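Home | Checklists | Renting | Ask Me | Archive

My walk-through checklist for a rental house, with comments

6 min read

I do this twice a year, once in January and again in the fall. This round was Wed 15 October at the Protham house, and I've left my comments in so you can see how a real one goes (messy!).

FRONT AND PORCH
[x] Handrail tight -- OK. I lean my whole weight on it, and yes, I look silly.
[ ] Porch light -- flickers. New bulb didn't fix it, so I'm guessing the socket.
[x] House number readable from the street -- OK

KITCHEN
[x] Outlets by the sink trip and reset -- OK, both of them
[x] Under-sink pipes dry -- OK. I run a paper towel around every joint.
[ ] Fire extinguisher -- needle in the red. Replace this week, no excuses.
[x] Stove anti-tip bracket -- OK, it caught when I rocked the stove

I got a long email about that bracket last time, so let me say it again: pull the bottom drawer out and look with a flashlight. Mine was missing for years and I had no idea! 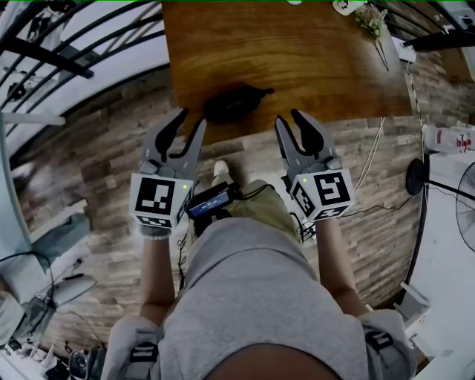 Smoke alarms get their own section because I'm fussy about them. Press the button, wait for the full cycle, then read the date on the back. Ten years old and it goes, even if it still screams at you.

ALARMS
[x] Hallway -- OK
[x] Bedrooms -- OK, fresh batteries in both
[ ] Basement carbon monoxide -- chirping. The date has rubbed off, so out it goes.

BASEMENT
[x] Water heater relief valve -- OK, no drips
[ ] Dryer vent -- lint packed at the elbow, ugh. Flandetti quoted me $17 for a metal one and I'm taking it.
[x] Breaker panel labeled -- mostly. "Misc" is not a label, past me.
[x] Water meter -- 2,885, up from 1,781 in January. That's normal for this house, so I'm not hunting for leaks.

STILL OPEN
Porch socket, extinguisher, basement alarm, dryer vent. The roof people want $1,150 for the flashing and I'm getting a second price from Kotisness before I say yes.

Contact | Copyright Chu Home Notes | Back to top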